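From the Bench: The Night of the Long Sleeve

Members of the Skirnivon users' list will have seen the short notice that went out from Gremholm on July 18, 2023, under the subject line "Grip release, minor." This is the longer version, written by someone who was in the building and had to help move the table.

The Gremholm cell folds shirts. It has been folding shirts since spring, with the patience of a heron and at something like the same pace, and it had got good enough at it that Aidan Mac an tSaoi let it run through dinner. The run that evening was set for 300 grasps. Grasp 134 went down, closed on the cloth and lifted. Then the controller decided that it was holding nothing at all, and swung back to the pick point at full travel speed with a shirt in its fingers.

A cotton shirt weighs very little, and you'd think it would make a poor weapon. The sleeve found the cable that feeds the gripper, went over it and came back under. The arm pulled. The cable, which had never been asked its opinion before, came out of its connector and took the position signal with it. The arm then did the one thing it was supposed to do and stopped dead. Dwayne Whitfield came back to a machine tethered to its own laundry and a log with 2,011 lines in it, nearly all of them the same line.

The immediate fault was the finger gap. The software worked out whether it was holding something by looking at how far apart the fingers had stopped, and anything under 3 millimeters counted as closed on air. That number came over from the old job, which was cardboard sleeves. A single fold of thin cotton, squeezed hard, comes in under it. For weeks we'd been picking up thick bunches by luck, and the threshold never had to earn its keep.
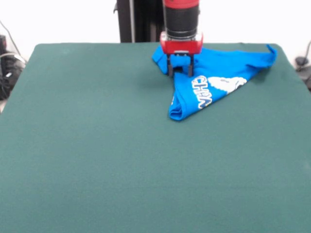 Why didn't the emergency stop trip when the sleeve caught the cable?

The stop is wired to the guard door and the red button, and neither was touched. The force limit might have caught it, but it had been set for collisions with hard objects, and a shirt pulling gently on a cable stays well under that limit until something lets go.

Noreen Moriarty wrote up the changes, and they are in force on both cells now. The gap check stays, but it no longer gets the only vote: motor current has to agree before the arm is allowed to call a grasp empty. If the two disagree, the arm holds where it is and waits for a person. Return speed after any grasp is down by half until the fingers are confirmed open. The gripper cable has been rerouted close along the arm with proper strain relief, replacing the graceful loop that we had all admired and that Kastriot Živković had complained about twice in writing. He has been very decent about it. He has only mentioned it at lunch.

Unattended running is suspended. You may leave for coffee if someone else stays, and "someone else" means a person who knows where the button is. Diarmuid Ó Dálaigh at Cundmont asks that anyone using the Breathnach fold routine check their own threshold before the next run, particularly if the cell used to handle card or plastic. The setting is on the second page of the gripper menu, under a heading that says "Advanced" – which probably explains why we hadn't opened it.

Damage came to one connector, one cable and a stretched sleeve. The connector is on order. The shirt has gone back into the pile, where the arm will meet it again in due course.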